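Home | About us | Courses | Lunch menu | Find us | Contact

About us – Skallemitz Cooking School

4 min read

We're a small cooking school. One kitchen, one long corridor, a shop front where the sewing machine repair place used to be. Colette Delorme and Hervé Delorme opened it, and they still teach most of it. Writing this in between two classes so forgive the typos, Colette will fix them in August when we close.

How we started. Colette was cooking for a school canteen, Hervé was selling tiles. She taught neighbors in the evenings, in their own apartment, until the downstairs people complained about the onions. Then Skallemitz came up for rent. The name was already painted over the door, some old family firm, and we liked it. Never found out who they were. If you know, come in and tell us, there's a coffee in it.

The first class had two people in it. One was Hervé's cousin. The other was Benoît Masson, who came to learn how to make a decent gravy and now runs our baking course. He's also the Masson in Masson bread, the little bakery stand by the station, so if you've eaten a rye loaf on the platform that was probably him.

What we teach. Everyday food. Soups, eggs, roast chicken, rice that doesnt stick, pastry if you insist. No foam, no tweezers. A beginner course runs over 17 evenings and you cook every time, you eat what you cook, you wash up what you used. People ask about the washing up. Yes, everybody. Hervé too.

We also do:
– the lunch class, noon to 2, bring your own apron
– knife skills, with Fabrice Hoarau, always full, get on the list early
– Leftovers, our oldest class and still our favorite

Leftovers is the one we'd push you toward. You bring whatever is sitting in your fridge at home and Colette works out supper from it. She has done this for years and has only given up on one bag (pickled beets, half a trifle, a very old leek). Come with a bad bag. She likes a bad bag.

The kitchen. Plain on purpose. Off-white walls, stuff you'd have at home. We looked at a full restaurant fit-out when we moved in, the quote from Hikel Kitchens was very nice and very long, and we said no. You learn on a restaurant range, then you go home to your own stove and everything burns. So home-size everything, and we buy it the way you'd buy it. The fridge is the one thing we spent on.
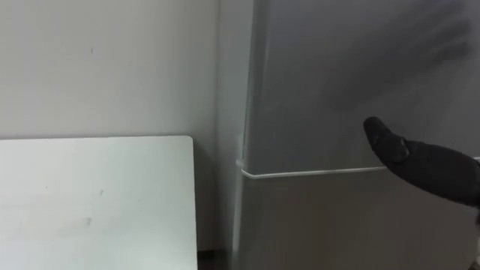 The tall grey fridge, in its place by the wall.

It gets its own page in the class handbook, page one, because half of home cooking is knowing what you've got and where it is. Raw meat on the bottom shelf. Covered. Dairy in the middle, herbs wrapped in a damp cloth, anything open gets a strip of tape with the day on it. Eggs wherever you like, Benoît and Colette have been arguing that one for years and we're not going to settle it on a web page. Door shut while you think. Baptiste Langlois checks the shelves every morning at 7 and throws out whatever has no tape, so please, tape.

Baptiste does the shopping as well, and the bookings, and answers the phone. If you called and got a lot of background noise, he was at the market.

Vilari. That's our other project, the recipe box. Cards, not a book – one dish per card, wipe-clean, big type so you can read it from the stove. We started it because students kept losing the handouts. The first box has 101 cards. We printed 1000 boxes, which was Hervé's idea, and the corridor was pretty narrow for a while. Still some left. Ask at the desk or pick one up after class.

Who can come. Anyone. Teens from 14 up with an adult, grown-ups on their own, couples who think they'll enjoy it. Tell us about allergies when you book and not when the plate is in front of you. We can do vegetarian in every class and vegan in most. The pastry one is hard going without butter, we've tried, we're stil trying.

Coming to look first is fine. Knock at the side door before the evening class, someone will let you in and show you the kitchen. Wear shoes you don't mind getting flour on.

Questions, bookings, lost aprons – ring Baptiste, mornings are best, after the market.

23 shares | 6 comments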